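Skimen workshop fit-out
Progress report to Omico, August

Prepared by Milagros Yupanqui

1. Where we are

The fit-out of the small tool room is mostly done. The grant covered worktables, storage and the first set of hand tools. All of the tables are in and in use. Storage is behind, and the hand tools are nearly complete.

We have moved from planning the room to using it. Busisiwe Hendricks has run the tool lending desk from the new room since the start of the month, and there are now 24 people signed up to borrow from it. Of those, 17 have taken something out at least once.

2. Tables

The white-topped tables from Cuadros arrived with one top damaged in transit. We agreed a part refund and kept it. The worst of the surface is under strips of grey duct tape for now. It does the job but the edges of the tape are ragged and will lift in time, so we would like to use part of the refund on a replacement top. Cuadros has quoted a delivery time of two weeks.

The legs are black with foot plates and stand well on the concrete. The floor is scuffed and marked already. We had put floor paint in the original budget and took it out in the second draft. We are not asking for it back.

3. Storage

The wall racks from Wiravel have not come. The order was split without telling us and the second part has no date. I have written to them twice. Until the racks are up, tools going out or coming back are sorted on the tables in light grey plastic baskets. These are shallow, so long-handled tools stick out, but they are easy to wipe clean and people put things back in them without being asked.

We have also put square black mats on the tables next to the baskets. Anything heavy goes on the mat first and gets looked over there before it is put away. Busisiwe asked for this after the tops began to mark.

4. Hand tools

Hammers, pliers and screwdrivers are all in. Two tape measures were faulty and went back to the shop. The hammers with blue handles are the ones most often borrowed. Some of the grips now have a yellow wrapping on the lower part, which we are trying out before doing the rest.

5. Spending

We are within budget on tables and tools. Storage is unspent apart from the deposit to Wiravel – if there is no date by the next report we will ask your permission to cancel and buy elsewhere.

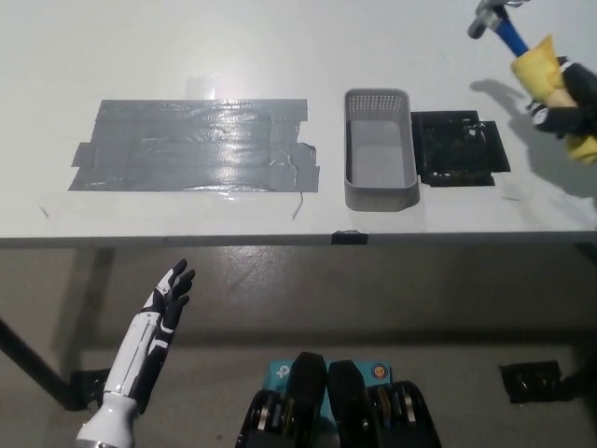
Receipts for the tables and the hand tools are in the shared folder, along with the refund letter from Cuadros. The Wiravel deposit slip will follow once they send a corrected copy.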